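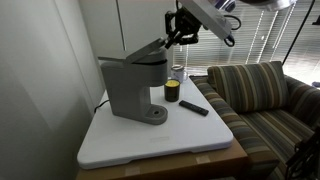

Grey single-serve coffee maker, lid up.

Cutimero family filter, one month in

Quick one as I've got to get the kids from swimming at four.

Bought the Cutimero in October after the school newsletter went on (again) about the new online safety rules and how platforms will be made to clean up their act. Great. In the meantime my two are on Temum every night and the rules aren't going to sit on the couch with them. So, a filter box. Plugs into the modem, made by Drerov, comes with an app.

Set-up. Not bad. Box says ten minutes, took me most of an evening but half of that was my fault, forgot the modem password. The app wants an email, a mobile number, a birth year for each kid and then a "home profile". Skipped the last one, everything still works. If you rent your modem from your provider check the bridging page first, mine had a setting turned on that blocks the box completely and the manual has one line on it. One line!

What it does well. Web filtering is solid. Gambling ads gone, most of the dodgy streaming sites gone, and the bedtime cut-off works per device so I can leave my laptop on and shut down the tablets. I like that you can see what got blocked without seeing every single page they went to. My eldest is 14 and I don't want to be reading over her shoulder, she'd never speak to me again. There's a "request access" button the kids can press and it pings your phone. Gets used a lot. Maybe too much.

What it doesn't do. Anything inside an app. It can block Temum or allow Temum, and there's no middle. Can't hide comments, can't stop strangers messaging, can't touch the recommended videos, and those are the whole reason I bought the thing. The packaging says "social media protection" in big letters and I think that's cheeky. You still have to go into Temum's own settings on every phone and do it by hand. The teen settings in there are decent once you find them, they're four menus down.

And it's useless the second they leave the house. Mobile data goes straight past it. There is a phone add-on, costs extra every month, my son had it off in a weekend.

Reporting. I reported a nasty account through the Cutimero app, thinking it went to the platform. It doesnt. It goes to Drerov so they can "improve the blocklist". Got an automatic reply and then 72 hours later a second automatic reply. Report to the platform directly, and keep screenshots.

Privacy. Read the policy if you've got the patience. Logs are kept for 500 days by default, you can drop it to 30 but you have to go looking. Why isn't 30 the default? Kids' browsing, of all things. Changed mine straight away.

Support by chat was friendly and slow. Returns through Van den Broek, where I bought it, looked simple enough on the reciept but I haven't tried.

Keeping it, just. For kids under ten who are mostly on a tablet at home, worth the money. For teenagers with phones you're paying for a bedtime switch. Three stars, would be four if they fixed the wording on the box.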